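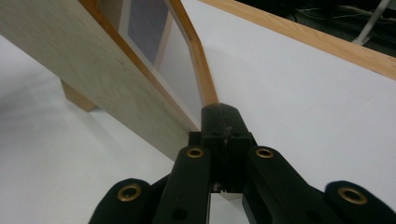

Frame stood upright on the white table, pale wood back and orange edge strip

Wooden frame, thin moulding: how would you hang it?

menaka_b
13 August 2025
I've got a few of these frames to put up in the hall before December. Wooden back panel, narrow orangey moulding, glass front, white mat. No hooks or wire supplied with any of them. The wall is plasterboard. Do I screw D-rings into the back panel or into the moulding?

Ojeda_P
Moulding, always. The back only holds the picture in. Put weight on it and it will pull out sooner or later.

groner90
Depends on the back. I've had sawtooth hangers on the back panel of mine for years and none have dropped. Small frames though.

Ojeda_P
Small frames, fine. With glass in I wouldn't.

kflanagan
The trouble is that a strip that narrow splits if you look at it wrong. Drill a pilot hole first and use the shortest screws you can find. I split two before I learned.

menaka_b
How far down do the rings go?

kflanagan
A third of the way from the top, one each side, cord between them. Leave a bit of slack.

Renato U
Why hang them at all? Get a picture ledge. I bought the Heneck one, 1164 mm long, and cut it down to 864 to fit the alcove. You can swap things round when you're bored of them.

groner90
A ledge in a hall gets knocked by every coat and bag that goes past.

Renato U
Mine's at head height. Nothing has been knocked yet.

menaka_b
Hall is only some 90 cm wide so a ledge is out — I'd catch it with my shoulder. Going with D-rings and pilot holes. Is ordinary string all right for the cord?

Ojeda_P
No, it stretches. Proper picture cord, and knot it twice at each ring.

kflanagan
Agree with that. And felt pads on the bottom corners, or you'll get marks on the paint.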